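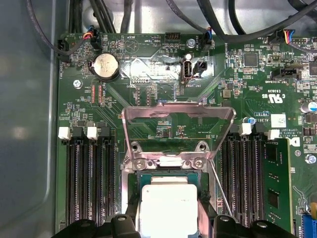

The Erkden Gauge

The station at Erkden measured the level of the lake once a minute and had done so for longer than the current observer had been alive. The instrument was a float in a vertical pipe, connected by a steel tape to a wheel, and the wheel turned a shaft encoder. The encoder's output went to a logger on the shelf, and at midnight the logger sent its file down the valley to the office in Flostovach.

The observer's duties were set out on two sheets inside the cupboard door. She was to read the staff gauge on the pier at seven in the morning, compare it with the logger, and write both values in the book. If the two values differed by more than 2 centimeters, she was to read the staff again. If they still differed, she was to telephone.

In February they differed by 30 centimeters.

She read the staff again. It was an enameled plate bolted to the pier, and the water stood at the same mark as before. The logger gave the higher value. She lifted the cover of the float pipe and shone a lamp down. The float was riding on the water with the tape straight above it. She raised it a hand's width and let it go, and the number on the logger rose and came back to where it had been.

She telephoned Flostovach. The office asked whether the intake pipe was blocked with ice. She said the intake was four meters below the surface and the lake had not frozen at that depth in the record. The office asked her to flush it anyway.

Flushing took most of the morning. The procedure was to close the lower valve, fill the float pipe from the hand pump, open the valve, and time the fall. A clear intake drained the excess in under a minute. A blocked one took an hour or did not drain at all. She closed the valve, pumped, opened it, and watched the tape. The level dropped in forty seconds and stopped 30 centimeters above the lake.

She wrote the time in the book. Under "Remarks" she wrote "Intake clear." She did not write that water in a pipe open to the lake could not stand higher than the lake, as the office knew this.

Coste was on the opposite shore and had a gauge of the same pattern. Its observer read her the morning's figures over the radio. The logger there was also high, by the same amount. His staff gauge agreed with hers. He had flushed his intake before breakfast and had been told to do it again.

"What about Norno?" she asked.

Norno was at the outlet, where the lake went over a concrete sill into the river. It had no observer. The level there was computed from the flow, and the flow had been steady all week. He read it out. It was the lower value, to the centimeter.

The correction arrived in the afternoon. The office instructed both stations to subtract 30 centimeters from the logger and to enter the change as an adjustment of datum. She typed it in. The display now agreed with the staff. She compared the two for an hour and found no further difference.

Before the light went she walked out along the pier with the level and the tripod and took a line from the bench mark to the gauge house door. The bench mark was a brass bolt set in the rock. The door sill had been 1,000 millimeters above it when the house was built, and it was 1,000 millimeters above it now. She repeated the sighting from the other side and got the same result.

She carried the tripod back in. The float pipe was still uncovered. She held the lamp over it and looked at the water for some time. Then she lowered the sampling bottle on its cord, filled it, and brought it up. She filled a second bottle from the end of the pier.

The hydrometer was in the drawer under the book. She read the lake sample first, then the other, then both again with the bottles exchanged. She wrote down four numbers. The page had no column for them, so she ruled one, and left the heading blank.

At seven in the morning the staff and the logger differed by 31 centimeters.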